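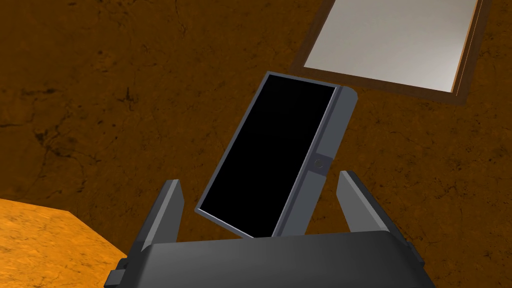
Dropped objects in the household simulator: questions and answers

Last updated 19th August

Which fault is this page about?
In release 7 of the Ronel household tasks, the robot sometimes let go of an object during a lift without being told to. The log still recorded the grasp as held. Phones and other thin items were affected most often.

How many runs were affected?
We checked 1,184 runs and found the fault in 30 of them. If your run is on the list, its entry in the results table is marked "grasp state invalid".

What caused it?
The gripper reported a hold as soon as an object came between the fingers, whether or not both pads were touching it. When the arm then sped up, the object could slide out. The planner carried on as if nothing had happened, and in some runs it moved an empty gripper to the drop point and closed the task as complete.

Does it affect both arms?
Yes. Both grippers use the same contact check. The right arm came up more often in our list, but the tasks in the Bremum room give it more of the table work.
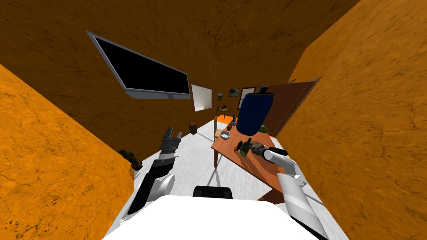
Bremum room, right arm over the table, left arm raised.

Can the arm hit things on the table?
It can. After a missed grasp the arm may come down lower than planned, and we have 18 logged contacts with bottles or the table top. These are counted separately from the drops.

Is there a risk to people?
The simulator itself can't hurt anyone. The risk is in copying a controller to a real arm. Please don't run a controller trained on release 7 on hardware until you have tested it again with the fix. If you have already done so, stop the arm, keep people out of its reach and write to us.

What has been changed?
A hold is now reported only when both pads are in contact and stay in contact for the full check period. If contact is lost, the arm stops and the task ends as failed. Tatu Rugemalira wrote the patch and Massawe tested it on their own tasks.

Do I need to repeat my runs?
Only those marked invalid. Scores for the other runs stand.

I use the Gultska add-on. Is there a fix for that?
Not yet. The add-on has its own contact check and needs a separate patch, planned for September. Until then, turn on strict contact in the settings. Lifts will be slower.

How do I report a drop that isn't on the list?
Send the run number, the log and the time of the drop through the fault form. Please don't trim the log.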